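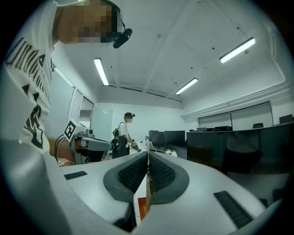

Progress report, charter fleet refit, Rullcombe base, period to end of December. Work on the two day-charter boats, Kumby and Drerari, continued through the quarter under the refit grant. Kumby is back in the water and has completed 2 of the 3 sea trials required before she can carry paying guests. Deck crew have moved to plain working clothes for the season, and a white T-shirt with large black lettering is the pattern we have in mind for the shore staff, so that guests can find them on a busy pontoon. The order has not been placed.

Kumby. The port engine mounts were replaced and the shaft realigned. Vibration at cruising speed is within the builder's limits. The third trial will be run with a full load of ballast. Adi Sinaga has the trial sheets and will forward them with the stability booklet.

Drerari. The saloon floor was lifted and the fuel lines renewed from tank to filter. The forward air conditioning unit failed on test and was returned to the supplier. Fitting out of the aft deck — seating, awning and swim ladder — is 65 percent complete. She remains on the hard at the Pattinasarany yard.

Bookings. The online calendar now shows both boats, with Drerari blocked out until her survey is signed. Deposits for Kumby are held in the client account and will not be drawn on before the certificate is issued.

Spending. The engine and fuel system lines are 100 percent committed. The awning came in above the quoted price, and Danang Pangaribuan has asked that the difference be moved from the signage line. Your approval for that transfer is needed before the yard's next invoice.

Next period: third trial for Kumby, refit of the air conditioning unit, out-of-water survey for Drerari.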